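Why Bread Turns Brown

Dough is mostly flour and water. In an oven, the outside dries first. Above the boiling point of water, sugars and proteins in the crust join and turn brown.
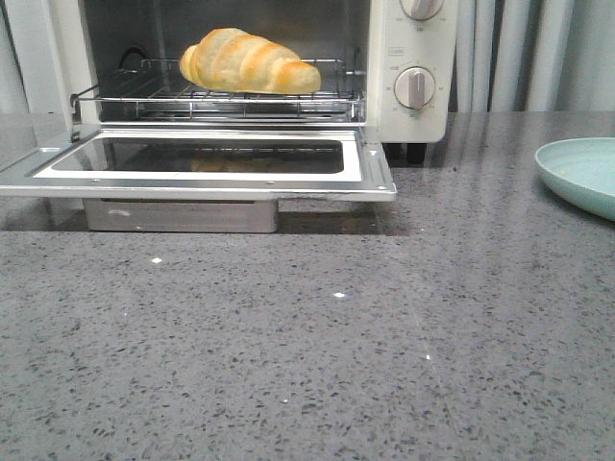
Why Layers Form

Butter keeps thin sheets of dough apart. Steam pushes them up.

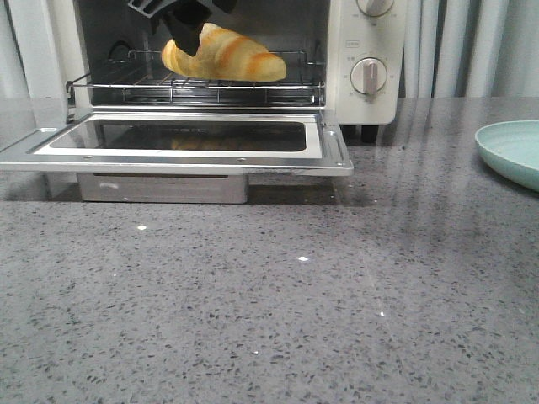

Parveen Bajwa adds that cold butter makes clearer layers than soft butter.

Heat reaches food from hot metal and from moving air. 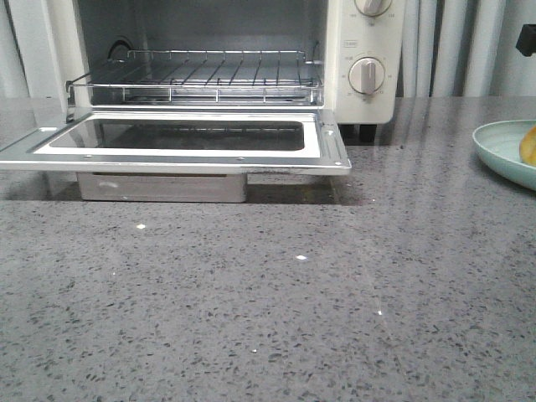

Why is the middle pale?
It stays moist, so it never gets as hot as the crust.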